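Search products
Search
All categories

Drimden Countertop Oil Kit

$169.00
In stock. Ships from our warehouse in two working days.

The Drimden kit contains everything needed to oil a solid wood countertop, kitchen island or desk for the first time, and enough oil left over for at least one maintenance coat on a small kitchen. It is a penetrating oil with a small amount of hard wax in it. It soaks in, cures inside the top layer of the wood, and leaves a low satin surface that can be repaired in one spot without stripping the whole top.

We have sold this kit since the shop opened. The cans changed shape last year and the cloths are now gray, but the oil has stayed the same. If you have an older can in the round tin, it can be mixed with the new one.

What comes in the kit

Two cans of Drimden oil, natural or warm tone
One can of Drimden end grain sealer
Plesus hand sanding block with sheets in three grits
Gray scouring pads
Lint-free cloths
Nitrile gloves, size large
Wooden stir sticks
Printed instructions

The cans are also sold one at a time. If you already own a sander and have a drawer full of old T-shirts, buying the oil alone will save you money. The cloths in the kit are good, but a clean cotton T-shirt does the same job.

Natural or warm tone

Natural keeps light woods closer to their unfinished color. It has a little white pigment in it, and on maple, ash and birch this stops the yellow cast that most oils give. On dark woods the pigment can show in the pores, so do not use it on walnut or wenge.

Warm tone has no pigment. It brings out the red and brown in oak, cherry, walnut and acacia. The wood will look the way it does when you wipe it with a damp cloth, and that is the simplest test before you order. If you like the damp color, buy warm tone.

Sample bottles of both are available. Put the sample on the underside of your own countertop, sanded the same way as the top, and leave it overnight before you decide.

Coverage

One can covers 40 square feet on the first coat. The second coat uses much less. Beech and soft maple drink more than oak does, and old dry wood drinks more than new wood. Order an extra can if your top has been sitting bare through a winter.

Ends and cutouts use more oil than people expect. The inside edge of a sink cutout should be sealed with the end grain sealer until it stops taking any, and then oiled with the rest. The same goes for faucet holes, outlet cutouts and the edge next to the dishwasher. Most of the black staining we are asked about started at one of these edges.

Preparing the wood

Take everything off the counter and clear the backsplash. Sand with the coarse sheet, then the medium, then the fine, always along the grain. Stop there. Sanding finer than the last sheet in the kit closes the wood and the oil sits on top, where it stays sticky.

Vacuum the dust and wipe the surface with a slightly damp cloth. Let it dry for an hour. The grain will feel rough after this. Go over it once more by hand with the fine sheet, lightly, and vacuum again.

If the countertop has an old finish, find out what it is. Old oil can be sanded back and recoated. Varnish and polyurethane have to come off down to bare wood. A drop of water helps here: on bare or oiled wood it darkens the surface after a few minutes, and on varnish it sits there and does nothing. Silicone around the sink has to be cut out and cleaned off completely, including the smear on the wood beside it.

Applying the oil

1. Stir the can well. Do not shake it.
2. Seal the end grain and cutouts first.
3. Pour a small amount on the wood and spread it with a gray pad, working it in along the grain. Do one section at a time, the width of your reach.
4. Leave it for 15 minutes. Add oil to any patches that have gone dull.
5. Wipe off everything that has not soaked in. Use a clean cloth and keep wiping until the cloth comes away nearly dry.
6. Wait overnight and repeat. Most tops need two coats. Put a third around the sink.

Step five is where jobs go wrong. Oil left on the surface will not cure properly and turns to gum. If you come back the next morning and find sticky areas, put a little fresh oil on a pad, rub the area until it softens, and wipe it all off.

Work with the windows open and keep the room below 85 degrees. In direct sun the oil tacks up before you can wipe it, so draw the blinds or wait until evening.

Oily cloths can catch fire on their own while they dry. Lay them flat outdoors, or put them in a metal can full of water with a lid. Do not ball them up and do not leave them in the kitchen trash overnight.

Curing and first use

The top can be used gently after a day. Full hardness takes two weeks. During that time, wipe up water right away, use a board for cutting, and keep wet dish racks off the wood.

Appliances are the other thing to think about. Rubber feet can mark a fresh oil finish, and some of them contain plasticizers that leave a dark ring even on a fully cured one. Put a cork or felt pad under each foot for at least the first month. We sell Alow cork dots that are cut for this, but any plain cork will do.

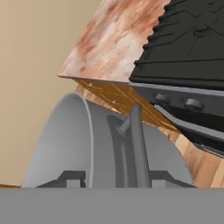

Heat matters as well. A toaster oven or an air fryer vents from the back or the bottom, and the wood under it dries out faster than the rest of the counter. Pull the appliance forward every few weeks and feel the surface. If it is rough or pale, wipe on a little oil, leave it ten minutes, and buff it dry. Do this with the appliance unplugged and cold, and let the oil sit overnight before you put it back. Steam from a kettle or rice cooker does more harm to the underside of a wall cabinet than to the counter, but drips from the lid will leave white marks if they stand.

Care through the year

Wash with warm water and a drop of mild dish soap. Wring the cloth out first. Avoid bleach, vinegar, ammonia and anything sold as an all-purpose degreaser.

Recoat the whole top when water stops beading on it. In a busy kitchen that may be twice in the first year and once a year from then on. The sink area will need it sooner, and it can be done alone. There is no lap line with this oil as long as you buff the edge of the patch into the rest.

Black marks come from iron and water together, usually a wet can or a cast iron pan. Oxalic acid cleaner removes them. Rinse well, let the wood dry for two days, sand lightly and oil again. Scorch marks have to be sanded out.

Not suitable for

Laminate or melamine tops
Outdoor furniture
Floors (use Wattanapong floor oil, sold separately)
Chopping boards that go in a dishwasher
Wood treated with silicone polish

Storage

Close the lid tightly and store the can above 40 degrees. A skin may form on a half-empty can. Cut it out and strain the oil underneath, which is still usable. If the whole can has thickened, do not thin it with anything. Take it to your local hazardous waste drop-off.

Shipping and returns

The oil goes by ground only. We cannot send it by air or to a PO box. Unopened cans can be returned within the return period shown on your packing slip. Opened cans cannot be returned, so please try the sample bottle first if you are unsure of the color.

Questions about an older countertop can be sent to Ayman Soliman at the service desk. Tell him the wood, if you know it, and what has been used on it before. He answers in the order the messages come in and is out of the shop on Fridays.

Instructions last updated August 2020.

Related items

Drimden Countertop Oil, single can, natural
Drimden Countertop Oil, single can, warm tone
Drimden Oil sample bottle
Drimden End Grain Sealer
Plesus hand sanding block
Plesus replacement sheets, mixed grits
Alow cork dots, self-adhesive
Wattanapong Floor Oil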